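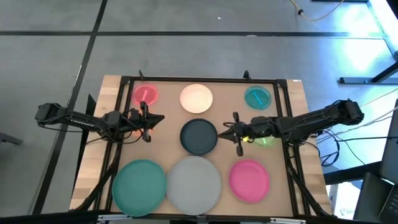 Bultembridge Students Set a Modest Goal for Two-Armed Table Clearing

BULTEMBRIDGE, 7/27/26 — The Rees Robotics Club will spend the rest of its summer teaching a pair of robot arms to clear dishes, and its faculty adviser would like everyone to keep their expectations low.

The project, called Kuvex, asks two arms working from opposite sides of a bench to pick up plates of different sizes and colors and stack them. In the club's last round of 119 attempts, the arms finished the job 17 times.

"People see two arms over a table and assume the hard part is done," said Siham Tahiri, the adviser. "A ten-year-old clears a table faster and doesn't need a laptop. I'm not convinced we'll have anything useful by fall, and I've told the students so."

Tahiri also questions contest videos that show only the best run. Club rules now require that every attempt be logged, including the ones where a plate is pushed instead of lifted. See-through dishes will be scored separately from solid ones.

Six students are on the team, four of them new to programming. Local parts supplier Palemeck is covering the cost of spare gripper fingers. The company has made no claims about the results, and the club asked it not to.

The team plans to enter the regional student contest in September — if the numbers improve. If they don't, the club will publish its log anyway and stay home.

Visitors may watch practice sessions by arrangement with the Rees front office.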